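Can the robots do the chores yet?
April 19, 2021

My dishwasher broke in December and I have been washing up by hand ever since, which gives a person a lot of time to think. Mostly I think about why, in this day and age, I am standing at a sink with my sleeves rolled up while there are machines in the world that can weld a car door. I've moaned about it on here before and several of you wrote in to say much the same about ironing, so I know I'm not alone!

Anyway, all this moaning led me to Sultlow, where a small outfit called Skernari has a workshop on the old brewery estate. They are trying to teach a pair of arms to put a desktop computer together, and they very kindly let me come and be a nuisance for an afternoon. It was 23 miles each way on the bus and I'd do it again tomorrow.

I went in thinking that building a PC would be far harder for a machine than folding a tea towel, and I came out thinking the opposite. A hard drive is a lovely thing to pick up if you have two stiff fingers. It's square, it doesn't flop about, and it is the same shape every time you meet it. The parts all sit in a grey plate with pockets and posts, so the arm knows where to go looking, rather like my gran's cutlery drawer (woe betide you if a teaspoon went in with the forks).
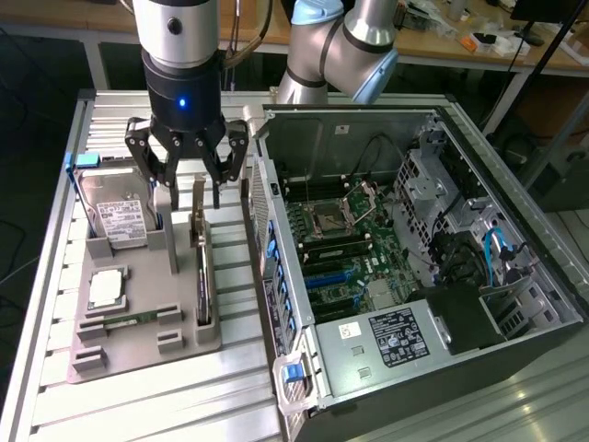 The parts in their plate, and the computer on its side with its cover off.

The software that plans the moves is called Clavum, and I won't pretend I followed much of it. What I did follow was the tally on the whiteboard. They'd had 138 goes at fitting the memory that month and 59 of them had gone in properly, first time, with no help. I thought that sounded rather poor until I remembered my own first go at it years ago, when I pushed so hard I thought I'd snapped the board and had to go and have a sit down.

The pushing is the trouble, apparently. Getting the gripper over the right spot is mostly solved. Knowing how hard to press, and feeling that little click, and noticing when a thing has gone in crooked, those are all still a struggle. There are cables to think of as well, looping about wherever they please, and a cable never lies the same way twice. I asked whether that was why there's no machine to do my laundry and got a very tired nod. A basket of washing is all cable, if you see what I mean.

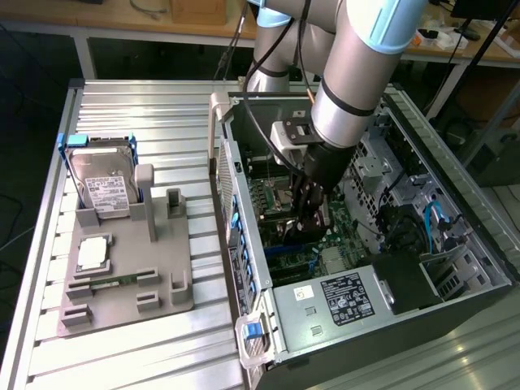 Miah left a long comment when I mentioned the visit last week, saying that I'm far too easily impressed, that a shop floor is kept tidy for the robot's benefit and a kitchen never will be, and that a machine which needs every part set out in its own slot has only handed you the chore of setting out the slots.

I've been chewing on that over the washing-up. It's a fair point and I did put something like it to the people at Skernari, who said the laying out is quick, and that one person could do it for several benches. Perhaps so. I still can't see who would come round and lay out my dirty plates. On the other hand I already rinse and stack for a dishwasher, or I did when I had one, and I never once thought of that as the machine failing me.

The repair man has quoted me £360, by the way, so if anyone has had good luck with a second-hand one, do let me know in the comments.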